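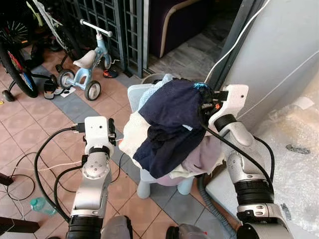 The winter clothing swap will go ahead again this year, and the sorting has already started. Most donations arrive as one mixed heap, much like the navy, pale pink and mauve-grey pile on the little light-blue stool, and each heap has to be taken apart before anything can go on a rack. Last year we received 249 garments and 148 of them went home with someone new. The rest went to the Niltar textile depot or were cut up for rags.

Mylene Dalisay is coordinating the sorting again and has asked that people do a bit more at home before dropping off. Please wash everything, empty the pockets, and keep light and dark colours in separate bags. Do up zippers and buttons. Items with small faults are welcome – pin a note to the spot so the mending table can find it. Last March a good wool cardigan sat in the wrong bin for two weeks with a hole in the elbow that would have taken ten minutes to darn.

We can take adult and children's clothing, scarves, tea towels and plain cotton sheets. We can't take pillows, shoes or anything with oil or paint on it. Stained cotton is fine if you mark the bag RAGS.

Bags can be left at the Kyriakidis dry cleaners during shop hours or brought to the Skalis Street hall on sorting nights. The limit is 15 kilograms per household. If you have more than that, call Mylene first and she will arrange a time. Folding is optional, as everything gets refolded on the tables.

We still need a second full-length mirror and as many hangers as you can spare. Wire ones are no good for coats – wood or heavy plastic, please. Ukora Laundry has offered the use of two dryers for anything that comes in damp.

Swap tickets are one per garment, and unused tickets from last year will be honoured. There were 51 outstanding when we closed the book.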